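Plavatix Thin-Film Spin Coater, benchtop model: eight weeks of polymer films
Posted February 6, 2025

Our group makes thin polymer films, mostly polystyrene and a few block copolymers, and mostly on silicon pieces small enough to lose in a sleeve. For years we used an old Talex spinner that sounded like a coffee grinder and did its job. When the Talex finally lost its vacuum seal for the third time in one semester, the department had money for a replacement and the Plavatix was the one that fit the budget. I was against it. I'm a bit less against it now, but the sales page promises things I haven't been able to get out of the machine, and I'd like the next buyer to see some numbers first.

The unit arrived in December. Setup is simple: a vacuum line, a power cord, a nitrogen line if you want the purge, and a leveling step that the manual covers in two sentences. Do the leveling with your own bubble level. The one built into the lid on ours disagreed with two others in the lab, and the two others agreed with each other.

What I like first, so it doesn't get buried. The chuck swap is quick and needs no tools. The bowl liner lifts out in one piece and can be wiped down without fishing for drips behind the motor housing. The lid interlock works every time, which I can't say about the Talex. And the machine is quiet enough that you can talk next to it.

Now the speed control. Plavatix advertises "research-grade stability" and never says what that means. I put a handheld optical tachometer on the chuck, with a strip of reflective tape, and asked for 1000 rpm. The display said 1000 from start to finish. The tachometer settled at 1047. At lower settings the gap shrank, and at 700 the two readings matched as closely as my tachometer can tell. So the display seems to report the speed you asked for, and you shouldn't write it in a paper as a measured value. If film thickness goes with the inverse square root of spin speed, as it does for most of our solutions, a reading that far off makes the film a couple of percent thinner than you planned. For a resist layer you may not care. For us it matters, and a correction table would have cost the company one sheet of paper.

I wrote to support and got a polite answer telling me to recalibrate from the service menu. I did, twice. It made no difference that I could measure.
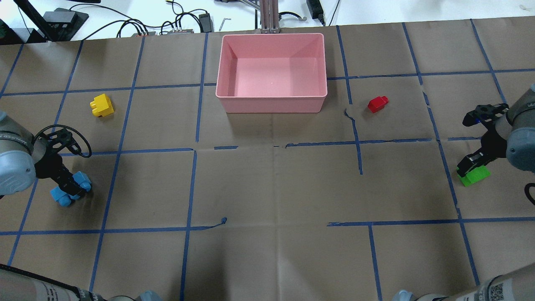 Sample handling is my second complaint. The supplied small-piece chuck has one vacuum hole in the middle and no alignment marks of any kind, so centering a chip is done by eye, and an off-center chip gives you a film that's thick on one side. I don't understand why a maker would skip this. You can split up a whole tabletop with brown paper and strips of blue painter's tape, and even where the lines come out a little wavy you can still tell which cell a thing belongs in. A few engraved rings on a chuck would do the same service for a chip. We ended up scratching our own with a scribe, and the number of lopsided films dropped right away. Scratching up a brand-new part is not something I expected to do in the first month.

The third thing is the ramp. You can set acceleration in steps, and the manual has a table of them, but the two fastest steps behaved the same on our unit. With toluene solutions that's tolerable. With anything that dries faster, the first second decides how the film looks, and I'd want to know what the motor is really doing. We saw faint radial streaks on chloroform films at both of those settings and fewer of them one step down. I can't swear the ramp is to blame, as our chloroform solutions have never been well behaved, but the Talex didn't give us streaks with the same batch.

For thickness, here is how it went. We aimed at 700 angstroms of polystyrene on cleaned silicon, using a recipe carried over from the old spinner. The first films were thinner than the target, as you'd guess from the speed problem. After we corrected the set speed using our own tachometer numbers, they landed where we wanted, and films made on different days agreed with each other well. That's the part that softened me. The Plavatix is repeatable. It's wrong in the same direction by the same amount, day after day, and you can work with that once you know it.

I also borrowed time on a Rornia unit in the next building, which costs a good deal more. Its display and the tachometer agreed at every speed I tried. It has marks on the chuck. It also has a touch screen that doesn't respond to nitrile gloves — a strange choice for a machine that lives in a fume hood — and a bowl that takes two people to remove. I wouldn't call it an easy winner. If your group shares the spinner with people who only coat resist, the extra money would mostly go to features they'll never open.

Some small notes from the weeks of use. The foot pedal slides on a smooth floor, so tape it down. The vacuum gauge is hard to read from a standing position. Stored recipes survive a power cut, which we tested without meaning to. The nitrogen purge is weak, and I left it off for all the films above. The program editor makes you retype the whole recipe to change one step, and there's no way to copy one slot to another. Solvent got under the keypad overlay near the start button in the third week, and the corner has been lifting since then.

Would I buy it again? With the same budget, probably, and I'd order the blank chuck and have our shop cut the rings before the first use. I'd also ask for a measured speed table from the factory, in writing, before the purchase order goes out — they may say no, but at least you'll have asked. If you're replacing a spinner that still holds vacuum, keep it a while longer. Ours is on a shelf with a new seal on order, and I haven't signed the disposal form.

Rating: three out of five. I'll update the speed numbers if Plavatix sends new firmware.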